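Can a machine do chores in a normal house yet? I've been following this for work for a while and people keep asking me, so I'll put my answer in one thread. Short version: some chores, some of the time, slowly.

I do maintenance planning for Lerkura. We look after rental apartments and a couple of small workshops. If a machine could take out trash, load a dishwasher or fetch a box from the back room, we'd be a customer. That's my whole interest in this.

Folding towels is further along than I expected. Loading a dishwasher is okay if the plates are all the same kind and the racks are already pulled out. Sweeping and mopping flat floors has been solved well enough for years.

Doors are the part I'd ask any vendor about first. Every chore in an apartment has a door in it somewhere. Trash is two or three of them, one with a closer that pushes back.

For a person a lever handle is one motion. For a robot it's several. Find the lever, get the fingers on it, push down far enough to clear the latch, hold it there, then move the whole arm along the arc of the door without letting go.

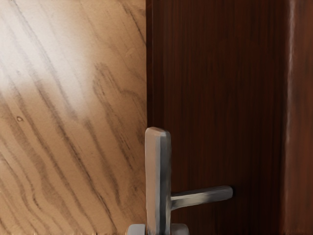 Most of the training for this happens in simulation first. You can run the same door over and over with different wood, different light, a stiffer spring, a handle set a bit lower. Nothing gets scratched and no one has to stand there and close it again.

Gyu-bin Chae at Prallora told me their door policy got 1764 practice runs in simulation before it touched real hardware. She thought that was on the low side. I had no idea either way.

What carries over well, according to her, is finding the handle. What carries over badly is force. A simulated latch does what its settings say. The latch in a 40-year-old building sticks in December and is fine in spring.

I asked about round knobs. She said levers first. Fair enough, but over 400 of the doors on our list still have knobs, and swapping them is a real line in the budget.

Then there's speed. A slow robot is fine at night in a workshop. It's less fine in a hallway with a tenant behind it carrying groceries.

Faustine Masson, who runs one of the workshops, has a different view. She doesn't care about doors at all. She'd prop them open and have the thing move bins between benches all day. For her the answer to "can it do chores yet" is pretty close to yes.

I can't prop open apartment doors. Fire code, and also people live there.

So for 2024 I've put down a small trial in the workshop, bins only, and nothing for the apartments. I'll look at the apartments again when someone can show me a mixed set of real doors, old ones included, opened and closed all day without a person stepping in.

If you work on this and have numbers for sticky latches or door closers, please send them. I'd read a boring spreadsheet over another kitchen video.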